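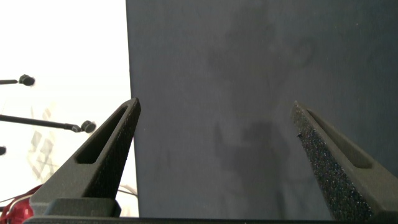 Fig. 1. Two-finger gripper, open, foam on the inner faces. Blue-gray panel behind.

Work and Automation, Unit 3 handout
Notes for the Grolulberg case. Bring to section, we'll mark them up.

Background
Grolulberg = mid-size packing and returns plant. Two lines. Line 1 got arms in June (the Clerley project, you'll see that name all over the reading). Line 2 still all by hand. So we get a comparison, not a clean one, the lines don't handle the same goods.

What management expected: faster line, same crew, less lifting.
What crew expected: layoffs.
Neither really happened, see below.

The gripper
Look at the fingers in Fig. 1. Padding runs along the inner side. Long slot in each outer face. Speckled surface, easiest to see on the right one. At Grolulberg the pads became a job. Somebody checks them at start of shift, wipes them, swaps them when they go bald. Not in the original work plan, no time set aside for it. First few weeks it came out of people's breaks. Grievance filed, settled, now it's 12 minutes at the top of the shift, paid.

Key term: residual work. The tasks left over when a machine takes the main one. Usually small, usually unlisted, often lands on whoever stands closest.

What changed for people
- Less lifting. Everyone agrees on this one, even the people who dislike the arms.
- More waiting and watching. Several said watching tires them more than packing did.
- Pace. Before, the crew set it together, slow hour after lunch, quick finish. Now the arm sets it.
- Talk. Stations are farther apart. You can't chat across a guarded cell. Came up in nearly every interview and is in none of the company reports.
- Skill. Packers knew by feel when a carton was weak. The arm doesn't get told. Some of that knowlege went into the setup notes, most didn't.

Pay question
Tenders on Line 1 do fault clearing, pad changes, basic resets. Same grade as Line 2 packers. Should it be? Leone (the second site) made a new grade after some 3 months. Grolulberg said wait for the review. Compare the two, and look at who got the new grade at Leone. Mostly people who already had forklift tickets.

Careful with
"The robot replaced X workers." Headcount at Grolulberg barely moved, but temp shifts did. Check which number a source is using befor you quote it.

For section
Read the Brultska interviews, first half only.
Pick one task from your own job, past or present. Write half a page: what would the residual work be, and who would get stuck with it?
Typed please. Due at start of section.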